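February, morning

Picking up the glue notes again. The last entry stopped halfway through the humidity trials and I had to reread it twice to work out which batch went in the cabinet, so this time I'm writing things down as I go.

Where we are: the Fumdale paste (wheat starch, cooked here) and the Braltia ready-mixed are both still in the running for the paper hinges. Kuroda is out. It grabs too fast, and when I tried to lift a hinge after the overnight rest it took the top layer of the test card with it. Fine for box making, no good for anything we might want to undo. I've moved the open jar to the box bench and labeled it.

**Fumdale paste, cook 4**

One part starch to 4 parts water by volume. Soaked the starch first, then brought it up slowly on the small hot plate, stirring the whole time. It went translucent later than in cook 3, and I left it on the heat for a few more minutes after that. Strained twice through the fine mesh. The second pass still caught lumps, mostly from the side of the pan where the spatula doesn't reach. We need a spatula with a round corner.

Texture after cooling was better than cook 3. It holds a peak on the brush but thins easily with a little water. Brushed out flat on the light Vellura tissue with no beading. On the heavier Vellura it soaked in unevenly and needed a second coat, which made the strip stretch. I'd use it a bit thicker on the heavy stock next time and skip the second coat.

**Braltia ready-mixed**

Straight from the tub, no thinning. Spreads well, a little shiny when dry. Open time is longer than I expected, so there's room to nudge a hinge into place. The drawback is the smell, and the dried film is stiffer. When I flexed the card the hinge creased in a straight line along the edge of the paste. The Fumdale hinges bent with the paper.

Release test: damp blotter on top, light weight, checked at intervals. Fumdale let go cleanly at the second check on all the light strips. Braltia needed more water and left a faint tacky line. I could roll it off with a fingertip but I wouldn't want to do that on anything with pencil near the edge.
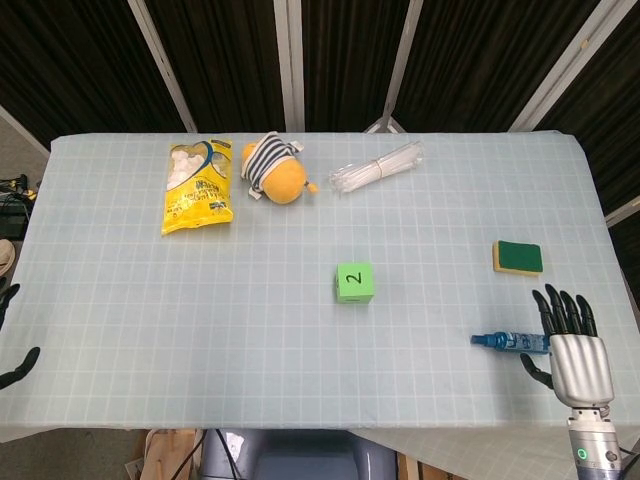
*Table with the blue grid cloth. Cotton balls and straws at the back.*

**Drying and curl**

Strips dried between blotters curled less than strips left open, no surprise. What I hadn't noted before is grain direction. Of the 6 light strips, the ones torn with the grain running along the hinge stayed nearly flat. The ones torn across the grain all lifted at the corners. I'd been tearing whichever way used up the offcuts, which probably explains some of the odd results in the earlier pages. I've gone back and put a question mark next to the cook 2 curl figures. Please don't use them.

Tearing against a water line gives a softer edge than cutting, and the soft edge doesn't show through the front of the test card. Cut edges did show, faintly, when I tilted the card under the lamp.

**Storage**

Cook 3, kept in the fridge under a layer of water, had gone thin by the third day. I threw it out. Suggest we cook smaller amounts and write the cook number on the lid. There were two jars in there with no label and I've thrown those out too. If one was yours, sorry.

**To do**

- Cook 5, same ratio, longer soak, half the quantity
- Repeat the release test on heavy Vellura with the thicker paste
- Mark grain direction in pencil on all the offcuts in the drawer
- Order more blotters (down to the stained ones)
- Ask the supplier whether the Braltia has a preservative in it, the tub doesn't say

Afternoon: heavy strips are in the press now with 2 weights on. Leaving them overnight. Whoever is in first, please don't open the press before I've had a look. The hot plate knob is slipping again, so check the dial after you set it.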